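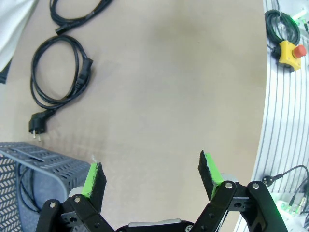
1. Introduction

Office paper makes up a large share of the dry waste collected from the teaching buildings on the Jircombe campus. Most of it is printed on one side only and is discarded within a day of printing. The building services office records the total weight of mixed waste per building but does not separate paper from other material, so the amount that could be recovered was not known at the start of this project.

The aim was to measure how much paper is thrown away at the desk and to test whether a change in bin placement alters the amount that reaches the recycling stream. Printing habits, toner use and the purchase of paper were outside the scope.

2. Site and method

Two floors of the Ouellet building were used. They have the same layout and the same cleaning schedule. On the lower floor, the existing arrangement was kept: one general bin per desk and a shared paper box next to the printer. On the upper floor, a second bin marked for paper was added at each desk, and the shared box was left in place.

Waste was collected at 5 p.m. on each working day in February. Bags were tagged by floor and bin type, then sorted by hand in the basement. Paper was divided into clean sheets, soiled paper (food, drink, adhesive) and card. Each fraction was weighed on a Nuvetti bench scale with a resolution of 2 g. The scale was checked against a 1,000 g reference mass before every session and did not need adjustment.

Staff were told that a waste study was in progress but were not told which floor had been changed. Since the extra bins carried a printed label, it has to be assumed that occupants of the upper floor worked this out.

3. Results

The mean weight of clean paper found in the general bins on the lower floor was 145 g per desk per week. The corresponding figure for the upper floor was roughly half of that. Soiled paper did not differ between floors by more than the day-to-day variation.

The shared box on the upper floor received less paper than the one on the lower floor. Part of the gain at the desk is therefore a transfer from one recycling point to another and should not be counted as additional recovery. Card was present in small amounts on both floors and was left out of the comparison.

Friday collections were heavier than those on other days on both floors. Desk clearing before the weekend is a likely cause, but this was not investigated.

4. Sources of error

Bags from adjoining desks were in some cases combined by the cleaning crew before tagging. These were assigned to the correct floor but could not be assigned to a desk. Moisture from cups and food containers adds to the weight of soiled paper, and no drying step was used. The study covers a single month and does not include an exam period, when printing volume is expected to be higher.

5. Further work

The sorted data were entered in Mamolance and exported as plain tables, which are attached as Appendix A. A repeat with the floors exchanged would separate the effect of the bins from any difference between the two groups of occupants. Weighing the shared boxes daily instead of at the end of each week would also allow the transfer described in Section 3 to be estimated directly.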